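Laundry Corner Gallery

Home > Rooms > Laundry

These pages collect the small rooms and corners we have put together over the past year. The laundry corner at Kokby was one of the simpler jobs. The owners wanted a place to set a basket down, a front-loading washer that was easy to reach, and a floor that would not need much care. There are 12 projects in the Rooms section so far, and this one is number 8.

The basket and stool
White plastic basket with rounded corners and rows of small holes in the sides. The stool is small, with a light wood top.
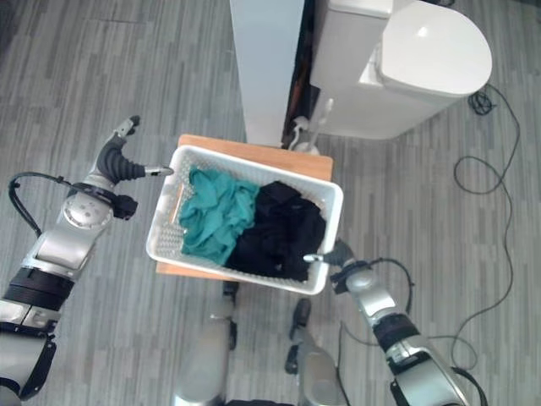
We looked at a taller folding table first, but it would have blocked the door by 2 inches. A stool can be pushed against the wall or carried to another room. The one we chose came from Flatia and needed no assembly. It has been used as a seat more often than we expected, mostly for putting on shoes.

Dark colors are washed separately in this house, usually in small loads in the evening. One basket is enough for that.

The washer top
The top of the washer serves as the second surface. A basket can wait there until the machine is free.
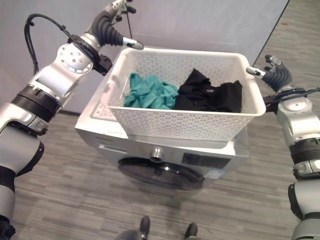 The owners asked about adding a shelf over the machine. We advised them to live with the room for a few months and then decide. If they go ahead, it will be a plain board on two brackets, 29 inches long, from Pratach.

Flooring: gray, wood pattern. It is swept once a week and mopped when needed.

Still to do: hooks on the back of the door, and a small bin for lint.

More in this section: Kırmızıgül entry hall, Kokby pantry, Kokby back porch.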